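Spending the money twice, on paper first

09/08/2020 — filed under Gripper Budget

I love a spreadsheet. I've said so before on this blog and I'll keep saying it! There is something lovely about a fresh tab with nothing in it but a total at the bottom and a row of empty cells waiting to be argued over, and in June we finally got one of those. The total is $1,071 for the handheld side of things, and it has to cover the pair we've got, spares for the pair we've got, and whatever we can put towards a second pair.

Hefin Cadwaladr thought we should spend the lot on a ready-made set from Predum. I'll admit I went back to their catalogue more than once. The grey ones are gorgeous. But a matched pair comes to $709 before freight, and then you're left with not much for pads, screws, bushings and all the small stuff that goes missing or goes soft. So the first thing I did was write down everything we touch in a normal session of cloth work, with a price beside each line.

Cloth is where you find out what a gripper is worth, I reckon. A block will sit in a jaw any old way. A muslin hangs off one corner, drifts about, hides its own edge, and your tips have to close on something that's barely there. If I were buying for blocks I'd have a completely different list.

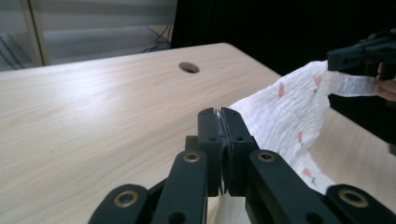
Jonalyn Enriquez: Put your pads on a separate line from your fingers!! We had them lumped in together as "gripper parts" and it looked fine until we'd reordered foam five times and the finger money was gone. Also price the bushings as a full set even if you only need one, the odd ones never seem to match.

I've pulled Jonalyn's comment up from the last post and put it in the body of this one, as it changed the whole sheet. Pads now have their own row and their own colour (orange, for danger). I'd been treating them like something you buy once, and they're more like tyres. They'll wear, they'll fray, the corners will start to lift, and at some stage you'll be gripping with bare plastic and wondering why the fabric slides.

So, the sheet as it stands:

Pads and adhesive: $162. It was a third of that before Jonalyn wrote in. It covers a roll of the fuzzy stuff, a thinner foam to try beside it, and a decent pair of scissors that will live in the gripper drawer and NOT in the kitchen.

Linkage spares: pivots, bushings, screws, plus a printed set of arms. Hukis will do the arms in matte black, and Lụa Triệu has the files ready to send. I haven't locked in a figure as the quote depends on how many we order at once.

Cloth: yes, cloth gets a row. Muslins are cheap, but I want several of the same one, bought together, so that a new one out of the packet behaves like the one before it. I'd also like a couple of heavier tea towels. Amarachi Obi wants fitted sheets and I've told her she can have one fitted sheet.

Table: nothing. The table we've got is a pale, wood-look thing with a bit of shine to it, and I keep being tempted by a matte mat to lay over the top. White fabric on a light, glary surface is a fair test, though, and plenty of real laundries and kitchens look just like that. The mat can wait for next year's tab.

Second pair: whatever's left. Going by my sums we could manage one more gripper this year and its partner the next — a slower way to get there, but we'd be building the same design all the way through and every spare would fit every unit. That matters more to me than the grey finish (goodbye, grey finish). 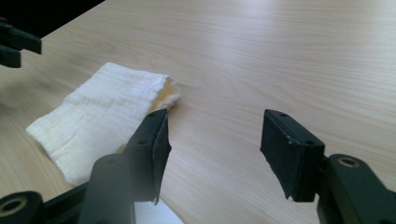
Jaws open beside the folded muslin, second gripper at the back.

If you're planning something similar, have a good look at your pads before you write a single number. Get right down to the lower edges, where ours have gone a bit ragged. Then measure how wide your jaw opens against the thickest bit of cloth you mean to pick up, folded, with the fat bunchy end included. I'd written down the flat thickness of a muslin, bless me, and a folded one is another animal altogether.

Still on my list to sort out: whether Sistlow will ship the bushings with the screws or charge us twice for postage, and whether Hưng Khổng's idea of swapping to a harder foam on one side only is worth a trial row. I think it is! I've pencilled it in under pads, in orange, and I'll put up the next version of the sheet once the quote for the arms comes back.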